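Fluvstead Residents' Forum: Hall Bookings
Last updated: Wednesday, 16:10

Laledura
Members are reminded that the hall closes at 8 pm. Groups wishing to stay later must apply in writing to the bookings office.

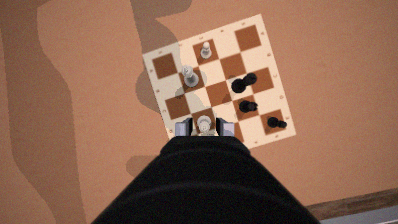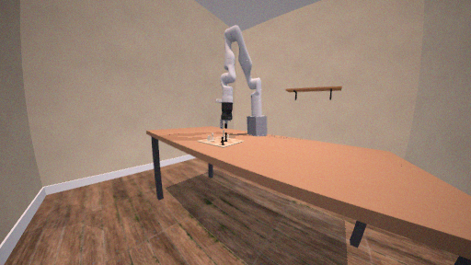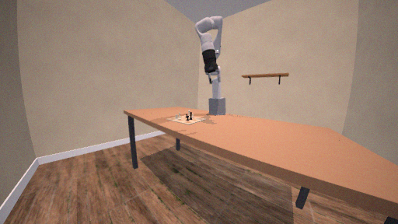 Kibet Shirima
The earlier closing time is unfair to evening classes. Covberg allows groups to remain for a further 2 hours.

Palomino
I must disagree. Covberg charges more than £60 for that privilege.

Laledura
The fee at Fluvstead remains £40. Written requests will be considered in March.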